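Grurna Facilities Services
Tenant Support Desk
Ticket 2097
Site: Quintero Building, third level
Category: Lighting and controls
Priority: Normal
Status: Closed, with one follow-up item

Summary
Overhead lights in the east work area switch off while the area is occupied. Tenant reports that the lights return when someone stands up and walks toward the door, then go off again later in the same hour.

Reported by tenant, October
The lights over the tables at the east end have been going out during the working day. It happens most often in the early afternoon. People seated at the tables have to get up and wave before the lights come back. The lights in the corridor and the kitchen are not affected. The wall switch makes no difference once the lights have gone out. We would also like to know whether the desk tops can be checked for glare while a technician is on site, as two members of staff have mentioned it.

Support Desk, first response
Thank you for your report. The east work area is controlled by ceiling occupancy sensors connected to a Dratness lighting controller in the electrical closet on the same level. Before a visit is arranged, please confirm the following by reply to this ticket.

Whether all lights in the area go out together or only one row.
Whether any furniture, partitions or hanging signs have been moved since the summer.
Whether the wall switch has been left in the Auto position.

Please do not cover, turn or remove the ceiling sensors. Doing so may place the controller in a fault state and will delay the repair.

Tenant reply
Only the two rows nearest the windows go out. The row by the door stays on. A tall shelving unit was moved to the middle of the room in September to separate the tables from the walkway. The switch is in Auto.

Support Desk, remote check
The controller was reached from the Nurnport operations center at 10:40 a.m. The event log shows repeated vacancy timeouts on the zone serving the window rows. The zone serving the door row shows normal activity over the same period. No power loss, communication fault or lamp failure is recorded. The timeout for the window zone is set to 3 minutes, which does not match the building standard. The setting appears to have been left over from commissioning, when short timeouts are used to speed up testing.

The timeout was changed remotely to the standard value. The controller accepted the change but returned to the earlier setting after its next scheduled restart. A site visit was therefore scheduled.

Site visit, first technician entry
Arrived 1:15 p.m. Met with the tenant's representative and reviewed the fault. The lights over the window rows went out during the conversation, with people seated at the tables. They came back on when one person walked around the end of the shelving unit.

The sensor for the window zone is mounted on the door side of the shelving unit. Its view of the tables is largely blocked. It detects people passing along the walkway but does not reliably detect small movements by anyone seated on the far side. This agrees with the event log.
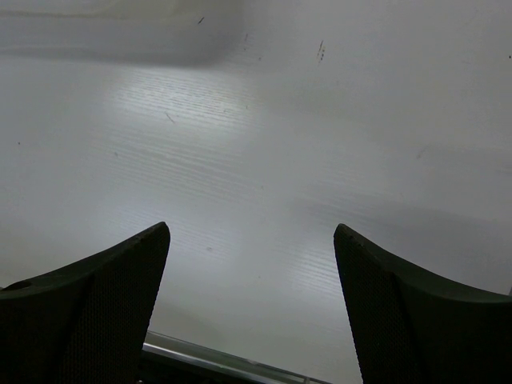 Light level was measured at desk height with the window blinds closed. The meter read 500 lux with both rows on and 64 lux with the window rows off. The first reading is acceptable for general office work. The second is not, and staff should not be asked to continue reading or writing tasks under those conditions. With regard to glare, the fittings have their diffusers in place and none is cracked or missing. Any remaining glare is likely to come from afternoon daylight, and the tenant may wish to lower the blinds partway during those hours.

The controller was then opened at the electrical closet. The backup memory card was seated but not latched. At each restart the controller failed to read the card and loaded its commissioning values instead. The card was removed, inspected for damage, and refitted until the latch closed. The standard timeout was entered again and saved. The controller was restarted twice, and the new value was kept both times.

Site visit, second technician entry
The sensor cannot be moved without new cable, and the tenant has asked to keep the shelving unit where it is. As an interim measure, the window zone and the door zone were linked in software. Activity seen by either sensor will now hold all rows on. Energy use in the area may rise slightly as a result – this was explained to the tenant and accepted.

The area was observed for almost an hour after the change. No row went out while the tables were in use. Left site 4:05 p.m.

Tenant reply
The lights have stayed on since the visit. Please let us know when the sensor will be moved and whether we need to clear the tables for the work.

Support Desk, closing note
The fault has been corrected and the ticket is closed. An additional sensor on the window side has been requested and will be tracked under a separate work order. Installation will take place outside office hours. Tables directly below the new position should be cleared by the end of the working day before the visit, and covers will be placed over any furniture that cannot be moved.

Tenants are reminded that partitions, shelving and signs above shoulder height can affect lighting, heating and fire detection. Proposed changes should be sent to the Support Desk before the furniture is moved – a layout sketch is sufficient.

If the fault returns, reply to this ticket within 30 days and it will be reopened under the same number.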